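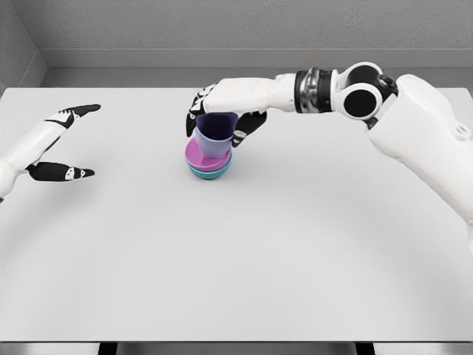
Pulled the right-angle gearbox off the number 2 conveyor at Batwood this morning. Output seal had been weeping since January and the oil on the floor was getting past what a drip tray could handle.

Drained it first. Plate says 7 litres, I got a bit over four. So it's been running low for a while and the sight glass was too stained to tell anyone.

Oil was dark but no big chunks. Fine grey paste on the magnet, which I'd expect at these hours. Wiped it, bagged a sample for Gion Hauser at Fendley to run through the lab.

Shaft has a groove where the seal lip sits. You can catch a fingernail in it. A new seal in the same spot would leak within weeks, so I'm fitting a repair sleeve and setting the seal a couple of millimetres further in.

Bearings: input side is fine. Output side feels rough when you turn it by hand. Both output bearings are getting replaced while it's on the bench.

Jalali has the bearings on the shelf. The sleeve has to come from Tranus and they're quoting the end of next week. Asked if there was one at another branch – no.

Somebody asked about the breather. Yes, I checked it. Packed solid with dust and grease. A blocked breather builds pressure in the housing as it warms up and the seal is the easiest way out. Check yours before you order seals.

Backlash on the bevel set measured fine, contact pattern is centred, teeth have a light polish and no pitting. Gears are going back in as they are.

Coupling bolts go back at 60 Nm. The old sheet in the cabinet has a different number pencilled in, ignore it. Sutrisno Teoh is typing up a new one.

Work order is 326 if anyone on nights needs to look it up. Conveyor stays locked out, tag's on the isolator – please leave it there.

Will post the oil results when Gion sends them.

We use cookies to improve your experience. By continuing to browse you agree to our cookie policy. Accept | Manage preferences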